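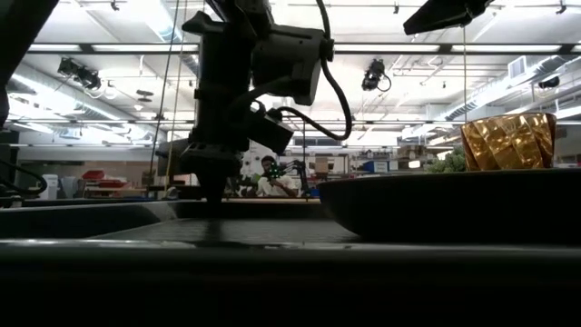
A workshop with the lights on. Work of any sort now comes with an opinion about how you should feel while doing it.

Print this page | E-mail this to a friend
28 Jul 2019

The trouble with loving your job
By Gladys Arboleda

My nephew applied for a job stacking shelves last month and was asked to describe his passion. He is nineteen. His passion is sleeping. He wrote something about customers and got an interview, at which a woman younger than his sister asked him where he saw himself on his "journey". He saw himself on the bus home, I should think.

When did this start? I worked for Pickering, the carpet people, for most of my twenties, and I don't remember being asked how I felt about carpet. Mr Barrera, who ran the cutting room, wanted us in by eight and wanted the lengths right. If you did both he left you alone. Some of us liked the work and some didn't, and you could not have told which from the carpet.

Now I get a letter from a firm called Onico, which sells what it calls engagement. For 4,000 pounds it will come to your office, hand round a survey and tell you how many of your staff are "emotionally committed". A friend's employer bought it. The survey had her name on it. She was, she reports, extremely committed.

I have asked people who believe in all this to explain it to me, and Daranee Mahawong was the most patient. She runs a small lettings business and says staff who care do better work. I'm sure some do. But I have met plenty of people who care a great deal and can't spell the client's name, and my dentist has never struck me as a man on fire. He is careful. I would take careful every time.

What bothers me more is who gains. A person who loves the job will stay late without asking what late is worth. She will take the smaller rise, because wanting the bigger one looks cold. My neighbour's daughter, a nursery assistant, was 800 pounds a year behind the girl hired after her, and when she raised it she was told she'd "always seemed so happy here". She had been happy. I can't see why she should pay for it.

The usual answer is that we spend so much of our lives at work that we had better enjoy it. Fine, enjoy it. I enjoyed plenty of mine, mainly the company. I object to being marked on it. Feelings used to be among the few things you could take home at the end of the day, and I don't trust anybody who wants them handed in with the timesheet.

My nephew got the job, by the way. It starts in August, and there is a half-day of training on the company's values before anyone shows him where the shelves are.

Share (2) | Comments (900)
We use cookies to improve your visit. By carrying on you agree to this. OK | Find out more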